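Fitting the Hullex rear child seat, part 3: attaching the seat to the rack

I've put this seat on more bikes than I can remember, and the rack step is where folks lose patience, so take it slow!

1. Lean the bike on something solid (I use the garage wall) and check that the four rack bolts are snug.

2. Slide the seat rails onto the rack from the back until you hear the click. If you don't get a click, pull it off and try again. Mine took three goes the first time.

3. Swing the red lever down. It's stiff when new.
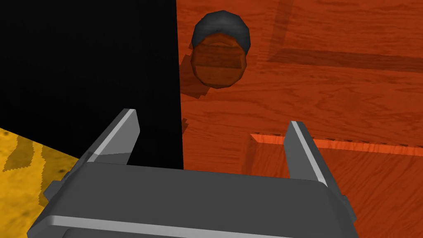 4. Thread the safety strap around the seat post and buckle it. I always give it a good tug.

5. Set both footrests to the same height, then do up the foot straps.

Caution: never leave a kid in the seat while the bike is on its kickstand. Not even for a second, please.

Note: if you've got a Böttcher rack, the rails are a little wider, and you'll want the spacer kit (part 1630). Chrysoula Tzanetos at the Plinthorpe shop usually keeps some behind the counter.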